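Sorting small objects into a box with a hand-held gripper: how many recordings for a club project?
Posted in School Robotics > Clubs and student projects
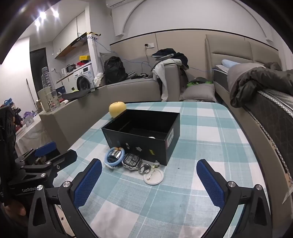 Our table layout: box at the back, items in a row in front of it.

Dewanti Halim

I help run an after-school robotics club at Arkevthorpe. We have 11 students, mostly ninth and tenth graders, and the project this term is to teach an arm to pick up small things from a table and put them in a box. We are collecting the training recordings by hand with grippers, two students at a time, and the final demo is in June.

We have 162 recordings so far. We trained on those and the results are poor. The arm gets to the right area of the table most of the time. It picks up the apple-shaped object fine when we set that out. With the flat things it either closes above them or pushes them across the cloth. The silver ring-like piece and the pin badge are the worst. The wristwatch works if it is turned the right way.

One of the students read that you need 3,000 recordings for anything like this, and now half the club thinks we should give up on the row of small items and use blocks. I don't want to do that if there is a way around it. We can manage one session a week, from 4:00 to 5:30, and a good part of that goes to setting up.

What I would like to know:

Is 162 just too few, or are we doing something wrong?
Does the checkered tablecloth matter? We could use a plain one.
Should the items always start in the same order?

I can post our session sheet if that helps.

Enikő Csizmadia

I coached a team at Wononville through nearly the same project. We ended up with far fewer than 3,000 and it was good enough for a demo. That number gets repeated a lot and it depends entirely on how many objects you have and how much you move them.

I would look at the recordings before making more of them. Have the students watch each one and mark it good or bad. Bad means the person hesitated over the item, bumped it first, went back for a second try, or let the pads close before they were down at the table. When we did this we threw out more than a quarter. The arm learns the hesitation along with everything else, and closing above the object sounds a lot like that.

Flat items are hard for people too. Agree on one way to do each of them and write it down. For a badge lying face down, our rule was pads on opposite edges, fingers touching the cloth, close slowly, pause, lift straight up. If one student takes it by the edges and another goes for the pin, you get a mix that doesn't work either way. The same goes for a ring-shaped piece. Pick outside edges or one side of the rim and stay with it.

Leave more room between items. In your picture the round silver piece is touching the badge, and the light blue ring is resting on top of other things. Those are two separate problems and I would save both for later. Start with a gap wider than the open fingers on each side. When single items work, bring them closer together.

On the order, no, don't keep it the same. Shuffle the row before every recording and turn each item a little. If the watch only works one way around, check how many of your recordings have it turned any other way.

The tablecloth is fine as long as it is the same one at the demo. I would tape it down. Cloth bunches up when the fingers drag on it, and then the height is off by a little, which matters for something as thin as a badge.

For what it's worth, we split our sessions so that one pair recorded while the others reviewed the last batch. It cut down on waiting.

brerau_parent

Use blocks. My son's team did blocks and they finished early.

Dewanti Halim

Thank you, Enikő. We went through the first 40 minutes of recordings today and I can already see it. There are three different ways of picking up the badge, and one student nearly always nudges the item first. The watch faces the same way in almost all of them.

We will tape the cloth, spread things out and shuffle. I have asked the students to write the rule for each item themselves before the next session. Blocks are still the backup if the badge isn't working by the time we have to fix the demo list.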